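Draft for printing, January 2018. Page refs to be fixed once Ch. 3 is settled.

# Chapter 4: Leaders, Tippets and the Last Two Metres

**By the end of this chapter you should be able to:**

- name the butt, mid-section and tippet of a tapered leader
- choose a leader length for small stream, big river and stillwater
- tie a blood knot and a surgeon's knot with cold hands
- say why a fly is dragging, and fix it without changing the fly

## 4.1 Why a whole chapter on this

Students skip it. Every year. They want flies, and after flies they want rods, and the bit in between gets whatever came in the packet. Then they stand in the Echeverri pool at the evening rise and put 50 good casts over the same fish and go home blaming the pattern.

Fly line is thick and heavy. The fly weighs next to nothing. Something has to carry the energy of the cast from one to the other and lose most of it along the way, so the fly lands softly. That's the leader. Too stiff at the end and the fly slaps down. Too limp at the butt and the whole lot collapses in a heap, usually on your hat.

Old hands knew this well before nylon. Horsehair casts were tapered by taking hairs out as you went along, and gut was drawn down through a plate. Elvira Inga's notes on the Divthorpe museum collection (see Further Reading) have one horsehair cast still wound on its card. Worth the drive if you're up that way. Ask at the desk, it's kept in a drawer.

## 4.2 The three parts

**Butt.** Thickest part, joined to the fly line. Should feel close to the line in stiffness, so the energy carries straight through. If there's a hinge at the join you'll see it when you cast, a little kink in the loop.

**Mid-section.** Steps down in diameter. Don't step too far at once, knots between very different thicknesses slip. In a hand-tied leader this is where most of your knots live, and where most of your weed collects.

**Tippet.** The thin, level bit. Fly goes on here. It gets shorter each time you change flies, which people forget, and by mid-afternoon they're fishing off the mid-section and wondering why nothing's looking.

Check it. Run it through your fingers. Any rough patch or curl, cut it off.

## 4.3 The X numbers

Bigger number, thinner tippet. Confusing at first and then you stop noticing. 3X for big wets and a bit of current, 5X for most dry fly work, 7X if the water is flat and clear and you're feeling brave. Breaking strain varies by maker so read the spool. Diameter is what matters for how the fly behaves; strength is what matters when the fish runs under the log.

Old tippet goes brittle. Sunlight does it, and heat, so don't leave spools on the dash. Write the month on the side with a marker. If you can't remember buying it, bin it (in a bin, never the river; platypus and birds get caught up in teh stuff).

## 4.4 A case from the Tridville beats

Orlando Mamani and Nelly Ospina kept a shared diary over several seasons on the Tridville water, 1,845 entries by the finish. Every fish risen, every fish missed, leader length, tippet, wind. We use parts of it in the exercises. Two things to look for when you get there: how often they lengthened the tippet before they changed the fly, and how often a refusal was followed by the word "drag".

Nelly fished 2 wets on droppers for most of May. Her tangles are recorded too. Read those.

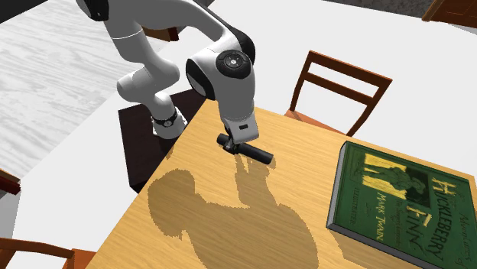 *Fig. 4.1. Robot arm above a black cylinder on a light wooden table. Computer rendering.*

## 4.5 Before you go on

You'll need for the practical work in this chapter:

- one old fly line, any weight, a few metres is plenty
- nylon in four or five diameters, thick stuff in two colours if you can get it
- nippers or small scissors
- a bowl of water for wetting knots (spit is fine on the bank)
- a hook with the point cut off

Tie everything large first. Consuelo Ríos starts her beginners on bootlaces and it works. Wet every knot before you pull it down, pull slowly, then give it a proper tug. If it's going to fail let it fail in the kitchen.

Students working on the Anik lake exercises should also read section 4.9 before tying anything, as the stillwater leaders there run to 26 feet and the dropper spacing is diferent. Don't try casting one in a crosswind on your first day out. Abla Boutros has marked her own leader formulas in the appendix with the ones she'd no longer use crossed through, and we've left the crossings-out in.

Section 4.6 starts with the blood knot. Have the thick nylon ready.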